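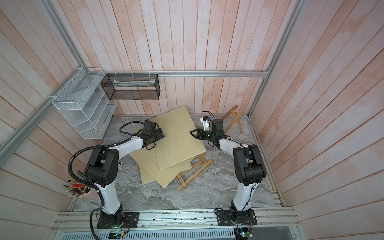

Warrier
Store Systems Support, Justthorpe

Ticket: Nightly stock export to Priduritz stops early
Status: Resolved
Opened: 24th December

The nightly export from Zuvon should send 2,492 product lines to the Priduritz order site. Since the last update it has been sending 1,286 and then closing with no error. Paint and flooring items show on the site, but fixings and trim are missing.

Checked first: disk space, login, network. All fine. Restarted the export service and ran it by hand – same count.

Opened the output file. The last line written was a trim item with a line break pasted into its description field. Zuvon treats that as the end of the file. The item was added in September, but the old version skipped the bad character.

Removed the line break and ran the job again. It sent 2,492 lines in 2 batches, the first one capped at 2,000.

Still to do: add a check on the description field at entry. Raised with Zuvon as a separate request – no reply yet.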